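# 이중 파지 (식기 분류 로봇)

이중 파지(二重把持, double pick). 로봇 그리퍼가 물건을 하나만 집어야 하는데 둘 이상을 한꺼번에 집어 올리는 고장 유형. 식기 분류 쪽에서는 젓가락이 제일 문제다.
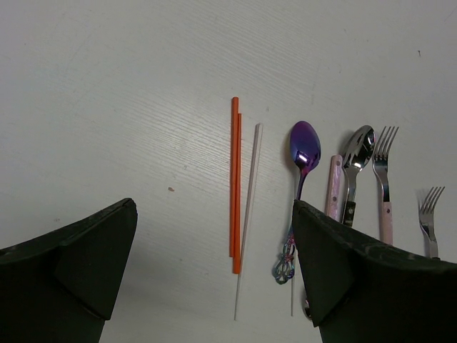

이중 파지가 생기면 로봇이 스스로 멈추는가?

대부분의 경우 멈추지 않는다. 손가락이 무언가를 물었고 힘 값이 정상 범위면 제어기는 파지 성공으로 처리하고 다음 동작으로 넘어간다. 별도의 폭 검사나 무게 검사를 넣어 둔 설비만 정지한다.

## 개요

급식, 세척, 대여 식기 업종의 자동 분류 라인에서 주로 보고되는 현상. 평행 그리퍼(손가락 두 개가 마주 보고 닫히는 형태)를 쓰는 설비에서 잦고 흡착식에서는 드물다. 흡착식은 대신 젓가락 같은 가는 물건을 아예 못 잡는 경우가 많아서 비교 자체가 좀 애매하긴 하다.

결과는 보통 가볍다. 분류함에 한 개 더 들어감, 수량 안 맞음, 사람이 다시 골라냄. 다만 물린 물건 중 바깥쪽 것이 이송 도중에 빠져 떨어지면 얘기가 달라진다. 포크나 뾰족한 금속 젓가락이 라인 밖으로 떨어지는 경우가 여기에 해당. 아래 '그리본 세척장 사고' 항목 참조.

## 명칭

현장마다 부르는 말이 다르다. '겹집기', '두벌집기', '쌍집'. 문서에는 이중 파지로 적는 편이 많음. 영어로는 double pick, multi-pick 둘 다 쓰임. 셋 이상이 물린 경우를 따로 '다중 파지'로 구분하자는 의견도 있으나 정착하지 않았다.

빈 파지(아무것도 못 집은 것)와는 구별한다. 빈 파지는 손가락이 끝까지 닫히기 때문에 위치 값만 봐도 바로 잡힌다.

## 원인

### 붙어 있는 물건

가장 흔한 원인. 같은 색 젓가락 둘이 길이 방향으로 맞붙어 있으면 인식 쪽에서 굵은 막대 하나로 묶어 버린다. 경계선이 어두운 줄 하나뿐이라 해상도가 낮거나 조명이 세면 사라짐. 짝으로 쓰는 물건이라 짝끼리 붙어서 들어오는 일이 원래 잦고, 세척 직후에는 물기 때문에 더 잘 안 떨어진다.

### 겹쳐 있는 물건

숟가락 손잡이 밑에 젓가락이 깔린 배치가 대표적. 위의 것만 보고 파지점을 잡았는데 닫히면서 밑의 것까지 같이 문다. 위에서 내려다보는 카메라만으로는 밑에 깔린 부분의 길이를 알 수 없다. 양끝이 조금씩 드러나 있어도 인식기가 그걸 서로 다른 조각 두 개로 처리하는 일이 있음.

### 광택

금속 식기의 숟가락 머리는 주변을 비춘다. 밝은 줄과 어두운 줄이 번갈아 보이니까 윤곽 추출이 흔들린다. 무지갯빛 도금이나 진주빛 손잡이처럼 보는 각도에 따라 색이 바뀌는 제품은 특히 나쁘다. 색 기준으로 물건을 나누는 구형 프로그램에서는 숟가락 하나가 둘로 갈라지고, 반대로 옆에 있던 금속 젓가락이 숟가락 쪽에 흡수되기도 한다.

### 손가락에 의한 가림

손목 카메라를 쓰는 설비 한정. 접근할수록 손가락이 시야 아래쪽을 많이 차지하고, 정작 닫히기 직전에 손잡이 부분이 가려진다. 가려진 구역에 다른 물건이 있어도 마지막 확인에서 빠짐. 고정 카메라를 한 대 더 다는 방식으로 보완하지만 두 카메라의 좌표 맞춤이 틀어지면 오히려 오류가 늘어난다. 이건 정비 주기 문제이기도 하다.

### 손가락 벌림 폭

필요 이상으로 넓게 벌리고 내려가는 설정. 빈 파지를 줄이려고 현장에서 폭을 키워 놓는 경우가 흔한데, 빈 파지가 줄어든 만큼 이중 파지가 는다. 교대 인수인계 때 안 적고 넘어가면 원인 찾는 데 하루가 그냥 간다.

## 그리본 세척장 사고

이중 파지가 안전 문제로 다뤄지게 된 계기로 자주 인용되는 건. 그리본(Grivon)은 대여 식기 세척 업체이고, 분류 셀은 메레오(Mereo)가 설치했다.

2023년 4월 17일 오전, 분류 셀이 숟가락을 집으면서 밑에 깔려 있던 금속 젓가락을 같이 물고 올라감. 이송 구간에서 젓가락이 미끄러져 빠졌고, 안전 울타리 아래 틈으로 튕겨 나가 통로에 있던 작업자의 발등을 찔렀다. 작업화가 천 소재였다. 부상은 경상으로 기록됨.

셀은 그 뒤로도 계속 돌았다. 제어기 입장에서는 숟가락을 집어서 숟가락 칸에 넣은 것이라 오류가 없었고, 정지는 동료 작업자가 비상정지 버튼을 눌러서 이루어졌다.

### 조사

조사는 에시엔(Essien)이 맡았다. 책임자 케인 하인즈(Kane Hinds). 보고서는 같은 해 6월에 나왔다.

보고서가 짚은 것:

- 해당 셀의 기록에 남은 파지 1,781건을 영상과 대조한 결과 이중 파지가 14건. 모두 '성공'으로 저장되어 있었음.
- 그중 대부분이 이송 중에 떨어지지 않아서 현장에서는 수량 오차로만 알고 있었음.
- 손가락 벌림 폭이 설치 당시 값보다 크게 바뀌어 있었음. 변경 기록 없음.
- 울타리 하단 틈은 사람 손이 들어가는지만 따져 정한 치수. 떨어진 물건이 빠져나가는 경우는 위험성 평가에 항목이 없었다.

하인즈는 보고서 본문에서 "로봇이 무엇을 집었는지는 묻지 않고 무언가를 집었는지만 물었다"고 적었다. 이후 관련 교육 자료에 이 문장이 자주 실린다.

### 이견

메레오는 폭 설정 변경이 납품 이후에 일어난 일이라는 입장을 냈다. 그리본은 설정 화면에 암호가 없었고 변경시 경고도 뜨지 않았다고 반박. 양쪽 다 보고서의 사실 관계 자체는 다투지 않았음. 책임 비율에 대한 합의 내용은 공개되지 않았다.

폭을 누가 바꿨는지는 끝내 확인되지 않음.

## 검출 방법

| 방법 | 보는 것 | 약점 |
|---|---|---|
| 폭 검사 | 닫힌 뒤 손가락 간격 | 위아래로 겹쳐 물리면 간격이 거의 안 변함 |
| 무게 검사 | 들어 올린 뒤 손목 힘 값 | 플라스틱 젓가락처럼 가벼운 물건은 잡음에 묻힘 |
| 이송 중 촬영 | 들린 물건의 윤곽 | 한 대를 더 달아야 하고 속도가 떨어짐 |
| 자리 비교 | 집기 전후의 작업대 영상 | 옆 물건이 밀려 움직이면 오검출 |

실제로는 두 가지를 섞어 쓴다. 그론베르크(Gronberg)의 분류 셀은 폭 검사와 자리 비교를 같이 돌리는 구성으로, 이 경우 한 번 집는 시간이 최대 16퍼센트 늘어나는 것으로 되어 있다. 처리량이 빠듯한 현장에서는 이 때문에 자리 비교를 꺼 버리기도 함. 끄면 당연히 겹친 물건 쪽이 뚫린다.

무게 검사는 종류별 기준 무게가 있어야 한다. 손잡이만 다르고 머리가 같은 포크, 크기만 작은 포크 등이 섞여 들어오면 기준표가 금방 길어짐. 대여 업종에서 잘 안 쓰는 이유.

## 예방

- 투입 전에 흔들어 펼치기. 진동판 사용. 소음 문제 있음.
- 맞붙은 막대꼴 물건은 옆으로 밀어서 벌린 뒤 다시 촬영하고 집기. 밀기 동작 하나로 꽤 줄어든다.
- 벌림 폭을 물건 종류별로 고정하고 변경 권한을 제한.
- 확산 조명. 직접광은 숟가락 머리에 흰 점을 만든다.
- 작업대 표면은 무광으로. 결이나 얼룩이 있으면 가는 젓가락 끝과 헷갈리는 일이 있어 무늬 없는 것을 권함. 부스러기도 작은 물체로 잡히니 교대마다 닦을 것.
- 울타리 하단에 막음판.

이송 높이를 낮추는 것도 언급된다. 낙하 에너지는 줄지만 분류함 벽에 걸릴 위험이 생겨서 현장마다 판단이 갈림.

## 사고 시 조치

먼저 정지. 손가락을 열지 말 것. 열면 물려 있던 게 그대로 떨어진다. 셀 출입문을 열어 동작이 차단된 것을 확인하고, 전원 잠금 뒤에 손으로 받치면서 수동으로 벌린다.

뾰족한 쪽이 아래로 향한 포크나 젓가락은 집게로 받을것. 맨손 금지. 그리본 건 이후 메레오의 개정 지침은 정지 뒤 10초를 기다린 다음 출입하도록 정하고 있다. 잔류 공기압으로 움직이는 구형 손가락 때문이다.

기록은 정지 직후 영상을 먼저 저장. 다시 돌리면 덮어써지는 기종이 있음.

## 통계상의 문제

업계 전체 발생률은 알려진 값이 없다. 성공으로 저장되는 고장이라 기록만으로는 안 잡히고, 영상을 일일이 대조해야 하는데 그걸 하는 업체가 드물다. 제조사가 내는 파지 성공률에 이중 파지가 포함돼 있는지도 제품마다 다르고, 안내서에 안 적힌 경우가 더 많다. 도입 검토할 때는 '하나만 집은 비율'을 따로 요구해야 된다는 지적이 있다.

에시엔 보고서도 한 셀의 기록만 본 것이므로 다른 설비에 그대로 적용할 수 없다. 보고서 스스로 그렇게 밝혔는데 인용하면서 빠지는 일이 잦음.

## 같이 보기

- 빈 파지
- 파지점 추정
- 손목 카메라 가림
- 낙하물 위험성 평가
- 비상정지

## 미정리

- 흡착식과의 비교 표 필요
- 그론베르크 구성의 오검출 쪽 자료 없음. 아는 사람이 채워 주세요
- '두벌집기'가 어느 현장에서 나온 말인지 출처 불명확함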